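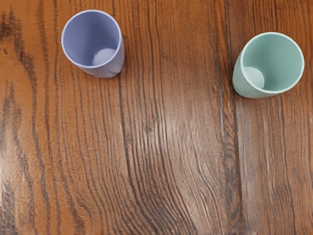

Ifeoma Anozie has spent most of the year getting a simulated arm to put one plastic cup inside another. She works on the planning and control side at Torside, a small software group whose tool, Brasik, takes a task description and turns it into arm motion. I talked to her and her colleague Ebuka Akpan over two long calls in July.

The cup task sounds like a warm-up exercise, and Anozie says it was meant to be one. "I gave it two weeks on the plan. Pick up the green one, put it in the blue one, next task. Then we started running it with the cups in random places and the numbers were awful."

The first full batch was 2,000 runs. Most failures came at the moment of insertion, when the upper cup touched the rim of the lower one. The old controller treated the motion as a straight line down to a target height. If the cup was tilted by a small angle, it caught the rim and pushed, and the lower cup slid away across the table.

"The planner was happy," Akpan says. "It had a path with no collisions in it, according to its own model. The model just had the cups as solid cylinders, so it stopped above the rim and then we had this ugly hand-written piece that took over for the last bit."

They replaced the cylinders with hollow tapered shapes, which made collision checks slower, and they threw out the hand-written piece. Now the planner hands over to a compliant mode before contact. The arm stays stiff along the vertical and gives sideways, so the taper of the cups does part of the centering.

There is still a problem with letting go. The fingers hold the upper cup by its rim, and if the two cups are wedged together, raising the arm before the fingers are clear can bring both up. Brasik now checks the pose of the lower cup as well as the one it is holding. "Before that we only asked where the green cup was," Anozie says. "The blue one could be in the air and the log would say success."

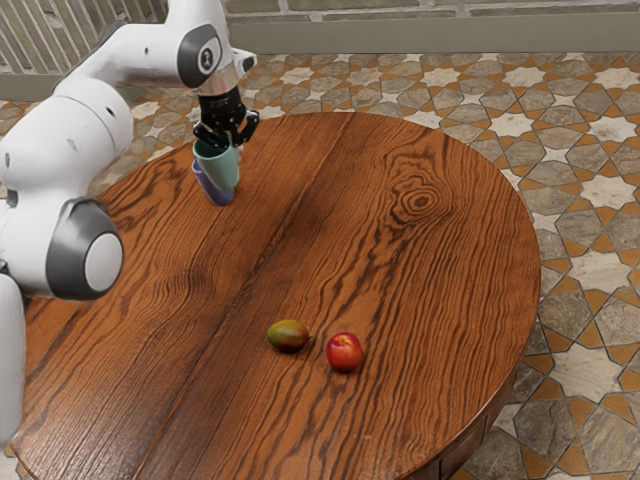
Perception and the things nobody asked for

Akpan handles perception. His part has to find each object and give the planner a pose, plus a figure for how much to trust it. He trained the first version on plain gray tables and says he regrets it. On a shiny surface with heavy grain, the estimates drifted, and the worst case was a cup rim with glare next to it.

"I had 363 runs where the rim estimate jumped between one update and the next," he says. "The arm follows the estimate, so the arm jumps too. Chidubem Babalola wrote a filter for it in an afternoon and we're still using that filter."

He also argued for putting objects in the workspace that have no part in the task. Anozie was against it at first — she wanted the insertion fixed before anything else was added. 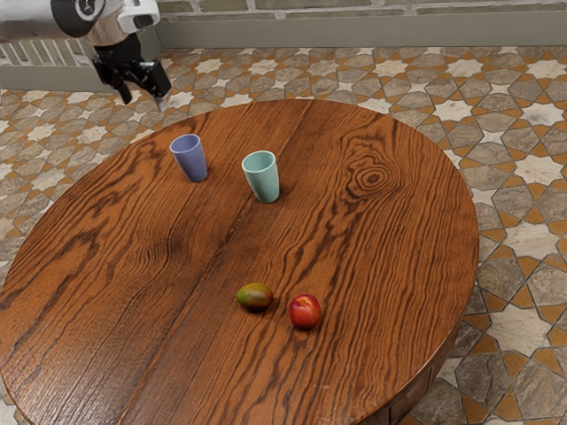
Brasik keeps a list of every object it knows about, whether or not the task mentions it, and the planner must route around all of them. Akpan says this list caused more arguments than any other part of the code. With a mango and an apple lying that close together, an early version of the segmenter would sometimes merge them into one long object, and the planner then kept clear of a region much bigger than it needed to. The fix was to let the list hold two competing guesses until a second view settled it.

The current test set has 3,448 starting layouts, and a full pass takes 14 hours on the machines they have. Anozie would like that to be shorter. She starts it in the evening and reads the failures in the morning, sorted by the stage where each run stopped.

I asked what she would change if she started again. "The logging," she said. "I'd write the success check first and have someone else try to fool it. We spent a month tuning against a check that was wrong."

Next on the list is a third cup size, and after that a rewrite of the grasp selection, which Akpan describes as "a pile of if statements with my name on it."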